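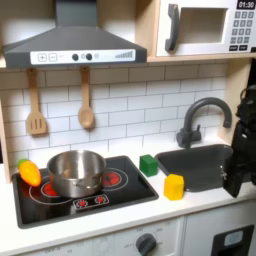
## Unit 2 – Reading a scaled-down kitchen

Play kitchens are treated in this course as small furniture, and the same questions apply as for a full-size run of cabinets: where the user stands, what is within reach, and which parts are modeled or only printed. Start with the controls. The microwave carries a display fixed in our notes as "01:30" and a keypad set out in rows, with two wider buttons at the bottom. Its door has a square opening where a window would be. The hood has plus and minus buttons at the left end of its control strip, then two round knobs, then a set of graduated bars. For the exercise, list each control as printed, raised or moving, and leave blank any you have not handled.

Reference dimensions for the Dredmont survey unit:

| Item | Value |
|---|---|
| Overall width | 738 mm |
| Counter height, upper setting | 619 mm |
| Clear floor space in front | 1,000 mm |

Measure to the finished face. Ignore trim.

### 2.1 Work zones

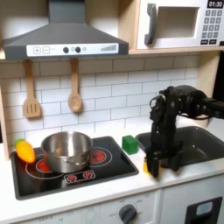 A zone is named for the task done there, and its limits are set by reach. On a counter this short the preparation zone shrinks to the strip between the hot zone and the wet zone. The small green cube sits in that strip, while the carrot lies on the edge of the cooktop and is logged under the hot zone. Log loose items by where they rest. Where an item straddles a line, record both zones – do not average them. The saucepan goes with the burner it rests across, here the left one.

Students who used the Pistomitz sheet last term should note that its zone codes differ from ours. Use H, P and W only.

### 2.2 Vertical storage and contents
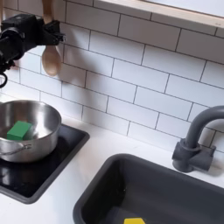 Hanging storage frees the counter but adds a lift to every use. Count the lift as one move and the return as another. With the wooden spoon off the counter and in front of the tiles, log it as V (vertical), and log the green block in the saucepan as contents of a vessel in H. The yellow block at the bottom of the sink is contents of W. Vessels and basins are entered first, then whatever is inside them.

**To hand in (February):** one zone plan at 1:5, one control list, one contents log. The Skurkport template is accepted if the column headings are left unchanged.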